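Este site utiliza cookies para melhorar a navegação. Ao continuar, o utilizador aceita a nossa política de privacidade.

27 de junho de 2026
Por Vesela Stojanovska, apoio técnico Clasum

Pedido n.º 542: perda de registos na tarefa de dobragem de roupa

Requerente: Efren Saludo, projeto de alunos Belmonte.

O requerente comunica que, nas sessões com as duas pinças manuais, os ficheiros da pinça esquerda terminam antes dos da direita. A diferença atinge 900 amostras em gravações de 3.000. O reinício do computador não alterou o comportamento.

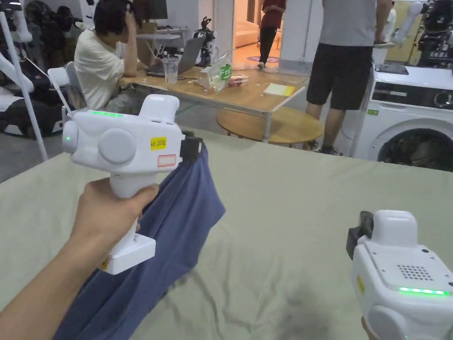
Pinça com a etiqueta «kit 20左» a segurar uma peça azul-marinho, com a faixa LED verde acesa.

Solicitou-se ao grupo a repetição da tarefa com a mesma peça e o envio dos registos de ambas as pinças. Das 6 gravações recebidas, todas apresentam a falha após a mudança de pasta de destino.

Procedimento indicado: repor a pasta original, sincronizar os relógios e efetuar nova gravação antes da aula seguinte. O aluno Recep Işık ficou encarregado do ensaio.

Estado: a aguardar resposta do requerente.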